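Two hundred demos and a sore wrist

I spent most of December teaching a simulated robot arm to pick up blocks, and I'd like those evenings back.

The pitch from Guvora was simple. You don't write code. You take the controller, drive the arm through the task yourself, and the software watches and learns. Anyone can do it, said the welcome email. The trial wanted 200 recordings of me reaching for something on a table and closing the gripper on it. I signed up because Irja Koivisto had posted a very cheerful review and I am easily led.

My first complaint is depth. When you reach for a cup at home, your eyes and your arm agree on how far away it is. When you drive by remote, you get a view past two black fingertips and you guess. I spent whole evenings trying to settle over something orange without ramming it.
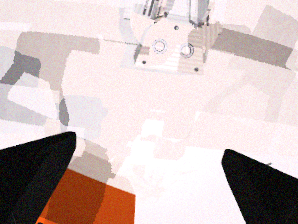
What the numbers hide

It took me 247 tries to get my 200 keepers. The rest I threw out, mostly for dithering. The guide says to delete any run where you hesitate, so what the robot learns from is a version of me who never hesitates. That person doesn't exist. I asked about it on the forum and Hanne Turunen, who has done far more of this than I have, told me she keeps up to 20 messy runs in every set on purpose. It sounds sensible to me. It also goes against the guide, and no one from the company has replied to either of us.
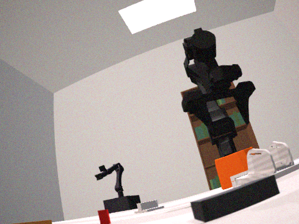

The other thing is how much of the job is still mine. I pick the starting pose. I decide which block matters and when a grasp is good enough to count. Then the training finishes and the sales page says the arm "figured it out." I would call it copying, and there's nothing wrong with copying, but I'd like the page to say so.

I did run a small test. I started the trained arm 12 times with the target moved a little from where I usually had it, and it got hold of the thing in five of them. On the others it went with great confidence to a spot I must have favored while recording, and closed on air.

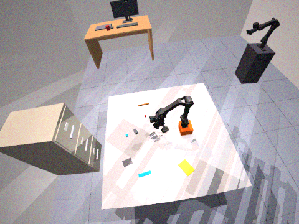

Maybe more recordings would fix it. That's what everybody says, and the next tier up happens to include more recordings. Irja thinks I should vary my approach angle and stop coming in from the same side every time, and I think she's right, but that means starting the set over. My wrist gets a vote on that.

I've still got the account for a few weeks. If I go back in, I'll leave the messy runs where they are and see whether five turns into six.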